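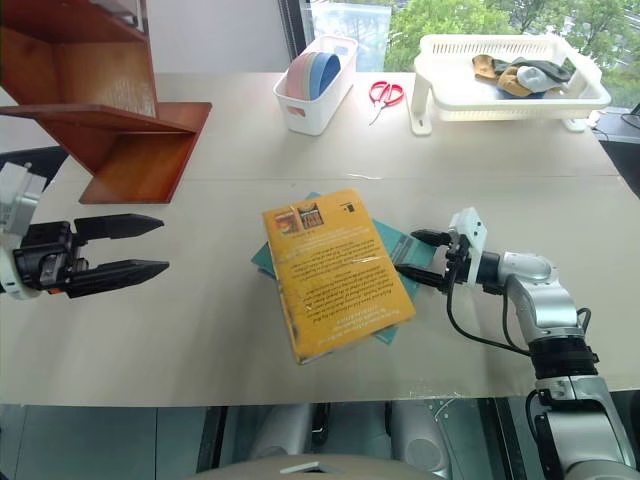 # Can machines do the chores yet? Questions we get asked

Vimbridge tests robots on everyday jobs, at home and on the shop floor. We don't build them and we don't sell them. Most of the questions below came in through the contact form or were asked at open afternoons. Marion MacLeish wrote the answers and Dayana Medrano checked the parts about the test bench. The page was last gone over in March.

## General

### So can a robot do my housework?

Some of it, slowly, and with a person nearby. A robot vacuum will do a floor if the floor is clear. A dishwasher and a washing machine do most of the hard work of their jobs already, and have done for decades. What is left over is the handling: picking things up, turning them the right way round, carrying them somewhere and putting them down. That is the part we test, and it is the part machines are still poor at.

### Why is handling so hard?

Every object is a new problem. A sock has no fixed shape. A glossy book cover throws back light, so a camera may misjudge where the surface is. A bowl standing on its edge will roll if it is touched in the wrong place. People sort all this out by feel without thinking about it. Most grippers have very little feeling in the fingers and have to go mainly by what they see.

### Which chores do you test?

The current list has 20 chores on it. They include:

- putting books on a shelf
- sorting socks
- moving bowls and plates between a rack and a box
- wiping a table
- emptying a carrier bag
- putting scissors and other small tools away
- packing a carton and closing the flaps

The list changes. We took "make a bed" off last year as we couldn't fit a proper bed in the room, and a half-size one told us nothing useful.

### Why books? It seems an odd one.

Books come up in nearly every home and in plenty of shops, and they are awkward in a way that is easy to measure. A book lying flat gives a gripper almost nothing to hold. The fingers have to get underneath, or take it by the edges, or push it until part of it hangs over the side of the table. Put one book on top of another and there is a further choice to make, as the machine has to take the top one and leave the bottom one alone.

Two arms help here. One can press on or steady an edge while the other takes the opposite side. With a yellow paperback on a teal book, for instance, the left gripper can close and push against the left edge of the yellow one with the right gripper held open across from it. 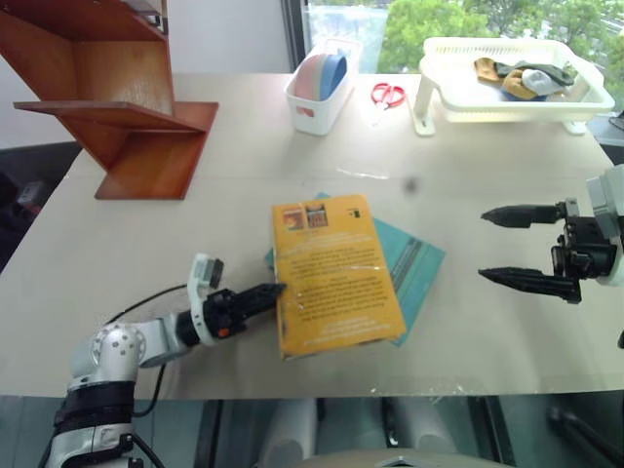

Paperbacks are harder than hardbacks, in our experience. They bend, the covers slide against each other and the corners fold if the fingers come in too low. We mark a run down for a folded corner even if the book ends up on the shelf.

### What counts as a pass?

The object is in the right place, the right way up, undamaged, and nothing else on the table has been knocked over or moved more than a hand's width. We also write down the time, but a slow pass is still a pass.

### How long does it take?

Longer than you would like. Our slowest completed book run took 251 seconds for one book. A person does it in the time it takes to reach across. The faster runs are a good deal better than that, though none of them would impress anyone in a hurry.

### Is a robot working by itself, or is somebody driving it?

It depends on the test, and it is a fair thing to ask of any video you see, ours included. There are two main ways of working:

1. **Driven by a person.** Somebody moves the arms with hand controls. This shows what the arms and grippers are able to do with a human brain behind them.
2. **On its own.** The machine decides each move from its cameras.

We score the two separately. If a chore can't be done with a person driving, there isn't much point in blaming the software. If it goes well with a person driving and badly without, the hardware is probably good enough and the rest of it needs work.

### How many tries does each machine get?

We do 120 runs per chore, spread over several sessions, with the objects set down a bit differently each time. Three good runs in a row prove very little. We've had machines do ten tidy runs and then fail for most of the afternoon when the sun came round.

### Does light really matter that much?

Yes. We leave the window uncovered on purpose, as homes have windows. Shiny covers and see-through bags are the worst for it. If a supplier asks us to draw a blind, we'll do it, but the result is marked "controlled light" on the sheet.

## At home

### Which household job is closest to being solved?

Of the ones on our list, moving hard objects that keep their shape from one known place to another. Plastic bowls are fairly reliable now. Plates are a little behind, mostly through trouble with separating one from a stack.

### And which is furthest off?

Laundry, taken as a whole job. A machine can pick a sock out of a pile. Finding its partner is harder, as the other one may be inside out or buried. Folding a shirt from flat can be done. Folding a shirt from the bottom of a basket, with a sleeve tucked inside, still goes wrong more often than it goes right.

### Would it be safe around children or pets?

We don't test for that and would not want to guess. Our rule in the room is that nobody reaches on to the table while the arms are live. Please don't take a pass on our sheets as a sign that a machine is safe to leave running in a family kitchen.

### Should I wait before buying anything?

If you want a machine to vacuum, no, buy one if the price suits you. If you want one to tidy up after you, wait. We would want to see a machine pass at least half our list without a person driving before telling anyone to spend their own money on it.

### I have limited use of my hands. Is there anything for me now?

Possibly, and the sums are different. A slow arm that can pass you a book or a bowl may be worth a lot if the other choice is waiting for somebody to come round. Ask to try one in your own home, with your own things, for longer than an afternoon. An occupational therapist will know more than we do about what can be fitted and paid for.

## On the shop floor

### Is it easier in a shop or workshop?

Usually. The same items come up again and again, the benches can be set at the right height and things can be kept in marked places. A stockroom at MacAulay, the bookseller we worked with over the winter, got far better results than our own table simply by standing the returns on their spines in a tray. The gripper could then take each one by its sides and never had to get under anything.

### Will it replace staff?

It hasn't at any place we have visited. At MacAulay the arm did one dull part of the returns job, and there were still 4 people on the shift. They spent less time lifting and more time checking labels. We can't say what happens in five years.

### What should we fix before we bring a machine in?

Start with where things are put down. Loose piles are hard and trays are easy. After that, look at the surface: a pale, plain bench is kinder to cameras than a patterned one. Then decide who will step in when it gets stuck, and make sure that person is close enough to do it. A machine that stops and waits for an hour has saved nothing.

## Our results

### What are Vasto and Hunomau?

Vasto is our scoring sheet and Hunomau is the program we keep the results in. Both are free to use. The names were chosen before any of the present team arrived and we've given up asking what they mean.

### Can I see the failed runs?

Yes. They are kept next to the good ones in Hunomau, with a short note on each. Dayana suggests starting with the socks.

### Can I suggest a chore?

Please do, through the contact form. Tell us what the objects are, where they start and where they should end up. "Tidy the kitchen" is too big for us to score, but "put the lids back on these tubs" is fine, and is on the list for next time.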